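# Bag day at the Olano Street pantry shelf

29 November 2020

I've been told since January that clear bags are the way to store dry goods. Cheaper than jars, lighter than tins, and you can see what's left. I remain unconvinced, but I said I'd give it a fair run, so this page is the run so far. 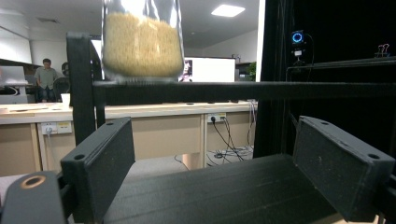 A reader of the last gallery wrote in to say that jars are no better, that she has broken 6 of them on a tile floor and never once broken a bag. Fair enough. She also says I should stop buying the Tokon clips and just use a rubber band, and that anyone paying for a bag clip deserves what they get.

**Clear bag, golden-tan contents.** Rice or small pasta, and you tell me which from across a room. So much for seeing what you've got. The plastic shines nicely up top, I'll give it that, but a strip of masking tape with a word on it would do more good.

Some notes for those keeping score:

- Ruggiero's sells the plain bags in packs of 49. The pack of 88 is supposed to be the better deal. I did the math twice and it saves you pennies.
- The Trarnura "stand-up" kind does stand up – until you take a cup out of it.
- 16 ounces is as much as I'd trust to one bag. The seams on the big ones look fine and I still don't like them.

I'll keep the bags through the winter and put up more pictures if anything changes my mind. The jars are staying in the basement for now, lids on.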